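Volver a tocar de mayor (y no morir de vergüenza)

Tiempo de lectura: 2 minutos

30 de enero

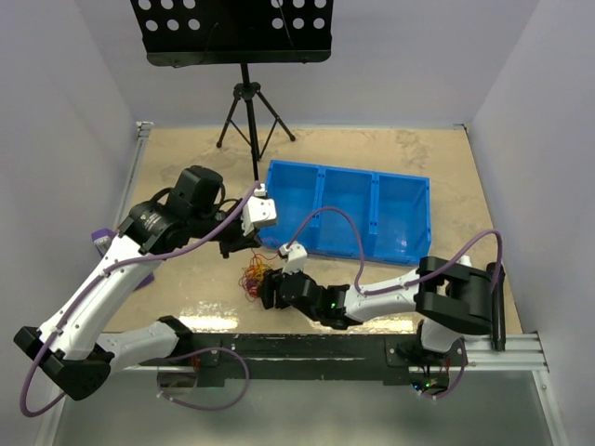

El atril negro, con su bandeja llena de agujeros.

Llevo desde mayo tocando el clarinete otra vez. Lo había dejado a los diecisiete, con la excusa de los exámenes, y se quedó en el armario de casa de mis padres debajo de unas mantas hasta que en una mudanza me cayó encima (literalmente, tengo testigos). Lo abrí, olía a corcho viejo y a grasa, y me dio una pena tremenda. Esa misma tarde busqué profesora.

Lo primero que descubrí es que la memoria es muy caprichosa. Los dedos se acordaban de una escala de fa mayor entera, sin pensar, y en cambio la boca no se acordaba de nada. A los cinco minutos me temblaba el labio y salía un pitido que hizo ladrar al perro de los vecinos. Mi profesora me dijo que notas largas, todos los días, y que ya hablaríamos de piezas bonitas más adelante. ¡Más adelante fue en otoño!

El arreglo me costó 266 euros en un taller que se llama Halliday, a dos calles del mercado: zapatillas nuevas, corchos y un ajuste de llaves. Me pareció un dineral hasta que miré el precio de uno nuevo. El señor del taller me preguntó si lo había guardado mojado y le dije que no, y los dos supimos que era mentira.

Lo de practicar tiene su miga cuando trabajas. Yo lo hago antes de cenar, 40 minutos, con la ventana cerrada y el móvil en otra habitación. Probé una aplicación, Doltix, que te graba y te pone nota de afinación en colorines, y la desinstalé a la semana porque me pasaba más rato mirando el gráfico que escuchándome. Ahora uso un afinador de pinza de los de toda la vida y una libreta donde apunto qué he tocado y qué tal. Casi siempre pone «regular».

Sobre el atril, que me lo habéis preguntado varias: al principio usaba uno plegable de alambre que se cerraba solo en mitad de un pasaje, siempre en el mismo compás, yo creo que por maldad. Si vais a tocar en serio, compraos uno de bandeja ancha — cabe el libro abierto, el lápiz y las gafas — y ponedlo alto. Yo lo tenía tan bajo que acababa tocando con la barbilla pegada al pecho y luego me quejaba de las cervicales.

En noviembre me apunté a la banda de Wevdale, en la sección de los torpes (se llama «grupo de iniciación», pero nosotros nos llamamos así). Ensayamos los jueves y somos una mezcla rarísima de edades. La primera vez me perdí en el segundo compás y volví a entrar en el penúltimo, y aun así salí de allí flotando. Tocar acompañada es otra cosa, de verdad. Te equivocas y la música sigue, y te vuelves a subir donde puedes.

Ahora estamos con un vals que a mí me trae frita por culpa de un salto de registro. Lo llevo lentísimo, con metrónomo, y a ratos sale. Esta noche toca otra vez.

Este blog utiliza cookies propias y de terceros. Si sigues navegando, aceptas su uso. Aceptar / Más información

3 comentarios

rinley_vientos
Qué alegría leerte. Yo volví a la flota después de veinte años y me pasó igual con el labio. *Flauta, perdón, el corrector.

cañapartida
¿Qué número de caña usas? Yo empecé con una del tres y casi me desmayo.

La autora
@cañapartida, una del 2, y bien contenta. Ya subiré cuando me lo pida el cuerpo.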